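Notebook, two-arm bench, Flanitstead shared workshop
January, page 49

Started at 15:00, after the saw people had finished. Purpose for the afternoon: bowl stacking with both arms, using the new grip pads and the Stetska wrist code. Last time I changed too many things together and could not say which one helped, so now only the pads are new. The arm speed stays at the same setting as before.

The old pads were smooth rubber and the bowls turned in them when the arm accelerated. I cut the new ones from textured sheet and glued them in the evening. Glue needs a full night, please do not believe the tube.

Rule for the stack is the same: pink at the bottom, green into pink, blue last. Pink and green are the easy part, the approach comes from above and the rim has some play. Blue is more difficult, as the other arm must stay close and must not touch it.
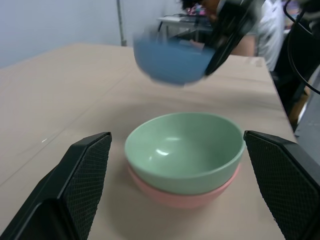
Blue bowl in the air, green already inside pink.

I think the transfer path is too fast in its middle part. Kulkarni's planner makes a nice smooth curve but it does not know that a bowl is held only by one side of the rim. I have put a limit of 600 in the config file for the middle part (units as in the file, I must still write them down properly). The start and the end of the path I left alone.

Second point, cables. On the right arm the thick black cable makes a wide curve low over the near part of the table. For now it is acceptable, but if we bring the start positions nearer to ourselves, the cable and a bowl will want the same place. I would like to lead it along the upper link with two clips. The clips must be loose enough that the wrist can still make its full turn.

Third point, the head view. With the right arm turned inwards, its wrist cover and housing hide a good part of both bowls, so the colour finder has only pieces of rim to work with. I propose that the arm goes back to its parking pose before each search.

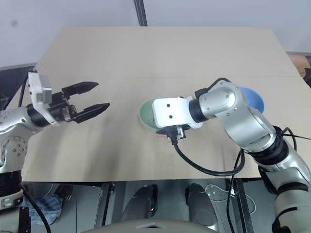

Hema Namboodiri read this page and wrote under it that parking costs too much time in every cycle, and she would prefer to search once at the start and after that to trust the wrist cameras. She also asks that we keep the old pads in the drawer, in case the texture marks the rims.

I agree on the pads. On the parking I am not yet convinced — one search is enough only if no bowl moves when its neighbour is lifted. We can test both ways with the same start positions and compare the logs.

To do:
Write the units beside the limit in the config file.
Order cable clips from Ekadach, the small size.
Log 141 is to be kept, do not overwrite it.
Check the glue on the left pads before the next session.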